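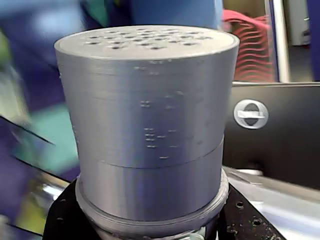

Fig. 1. Holes, layer lines and a seam on a gray cylinder.

Home Courses Handouts Schedule Contact
Print this page E-mail this page

Surfaces 103: Interiors and Playthings
Handout for Unit 3: Surface detail, printed and real

Reading for this unit: Bennani course reader, page 162 to the end of the chapter. Bring the reader on Monday. Bring a soft pencil and a few sheets of thin paper too, as we will be taking rubbings.

1. What the unit covers

By surface detail we mean anything on the outside of an object that breaks up a plain face. It can be a hole, a groove, a bump, a weave, a printed line or a change of gloss. In Unit 2 we looked at overall shape and size. In this unit the shape is taken as given and we look at what has been done to the skin of the object.

Sort each detail into one of these groups before you write anything else about it.

Cut or open: holes, slots, windows. You can see or feel into them.
Raised or sunk: ribs, rims, bumps, grooves. The face is continuous but not level.
Woven or textile: the pattern comes from the threads, or partly from the threads and partly from their color.
Printed or applied: decals, transfers, labels. A rubbing will usually pick up the edge of a decal and nothing of what is printed on it.

Many objects have details from more than one group. List each one separately.

2. Marks from making

Some detail is drawn by the designer and some is left by the process. Fine parallel lines around a part like the one in Fig. 1 are typical of a part built up in layers. The round holes in the top are laid out in even rows, and even spacing is usually a sign that somebody planned it. The small bumps on the side are harder to place. They could be intended or they could be blemishes. When you can't tell, write "undetermined" in your notes and go on. You will not lose points for it. You will lose points for a guess written down as a fact.

Seams belong in this section. A seam tells you where two parts meet or where a mold closed. Record which way it runs and whether it has been hidden, left plain or turned into a feature. Ivetti's early seating catalogs are a good place to see seams used as a feature, with the piping in a second color. Copies are on the shelf in the materials room and may not be taken out.

3. Hard next to soft

Furniture often puts a smooth hard surface against a textile. The join is where most of the design work goes, and it is also where dirt collects. There are three common ways to treat it.

Butt the two together with no cover. Cheap, and it shows every error in cutting.
Tuck the fabric into a channel. Neat, but hard to replace later.
Run a trim strip along the edge. Adds a part, and gives the eye a clean line.

The trim strip also changes how color reads. A white strip will make a dark or middle blue look stronger than it would against a carpet of similar depth. 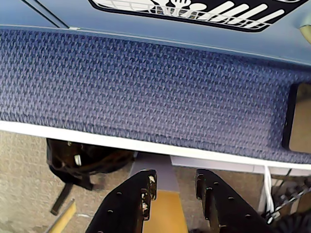 Fig. 2. Smooth blue plastic above a blue weave, white trim below.

Take note of how many tones there are in a woven panel that you would call "blue" from across the room. Fig. 2 has a navy, a periwinkle and a lighter lavender blue. A small repeating figure like a zigzag or a houndstooth blends at a distance, so record the pattern from close up and then again from the far wall. The two notes should not match. If they do, go back and look again.

A broken pattern also hides wear better than a flat color does. In the rub samples from the Sosholm range, the plain blue cloth looks tired at 2000 rubs, when the patterned cloth still passes at arm's length. Both samples are pinned up by the door. Handle them as much as you like.

Printed detail on molded plastic needs its own line in your notes. The black and white utensil drawings in Fig. 2 are outlines only, with no shading. Line drawings of this kind stay readable at a small size and print well in one color. Write down the subject, the number of colors and whether there is a border.

4. Printed and real on the same object

Toy kitchens are a good study piece for this unit. A maker has to decide which parts a child can get hold of and which will only be looked at. Handles, pots and faucets tend to be real, in the sense that they stand out from the face. Dials, buttons, burners and displays can go either way. Every part that moves from real to printed saves on parts and assembly, and takes away something to do.

Look for these when you fill in the worksheet:

Doors. Is the handle a separate piece? Does its color repeat anywhere else?
Lettering. Read out every word on the object. "SHOPPING LIST" over four blank lines invites a child to pretend to write. "SET" on a water dispenser graphic does a different job and copies a real appliance.
Pattern. A tile print with diamonds and triangles can carry six colors on a toy that is otherwise one pale color. Note where the pattern stops.
Metal effects. Gold and silver on one piece need a rule. Gold for the fixed fittings and silver for the loose utensils would be one such rule. Check whether yours keeps to it.
Burners. A printed ring tells the child where the pot goes.

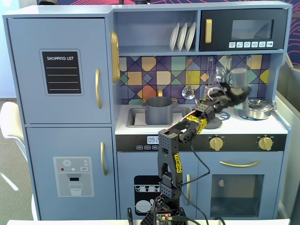
Gebremedhin Teshome asked in the last session whether a printed burner should count as a control or as decoration, and argued for control, on the grounds that children put the pot on the ring even when the rest of the counter is free. I have added a column to the worksheet so that you can mark a printed detail as "used" when you see it used. One visit is not enough to fill that column in.

5. Worksheet and hand-in

Choose one object at home or in the materials room. The Ekex play stove may be chosen by up to three people, so sign up on the sheet first.

a. One drawing of the whole object, front view, no shading.
b. A list of every surface detail, sorted into the groups in section 1.
c. Two rubbings, one from a hard surface and one from a textile. If your object has no textile, take the second from the nearest chair.
d. Half a page on one printed detail that could have been real, and what it would take to make it so.

Leave work in the tray in Room 162 by 4 p.m. on Monday. Rubbings smear, so put a clean sheet between them.

Get new handouts by e-mail. Enter your address to join the course newsletter.
This site uses cookies. Accept Settings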